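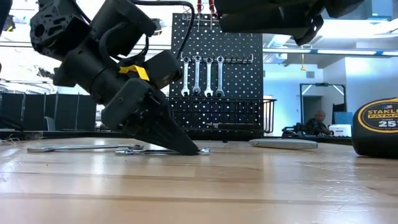

Skillitz reopens tool library at Skesodholm

2025-08-06

Skillitz has reopened its hand tool library in the Carrasco building at Skesodholm after a refit that began in March. The library holds up to 2,000 items, mostly spanners, measuring tools and clamps, and lends them to members for 14 days at a time.

The main change is to storage. Drawers have been replaced by perforated board with metal rails, so that combination spanners hang by the box end with the open end down. Tape measures and cased tools are kept at bench level. Sizes are now grouped by metric and imperial, and each rail is checked against a printed list at closing time.

Returned tools go on the wooden bench to be wiped, matched to the loan sheet and hung back up. Spanners with spread jaws or worn rings are withdrawn - these were the most common fault in the old stock. Replacements have been ordered through Cluvodow, with the first 100 due by the end of the month.

Members may borrow 3 tools on one loan. Tape measures count as a single item whatever their length. Loans taken out before the refit remain valid, but the tools should be brought back for relabelling at the next visit.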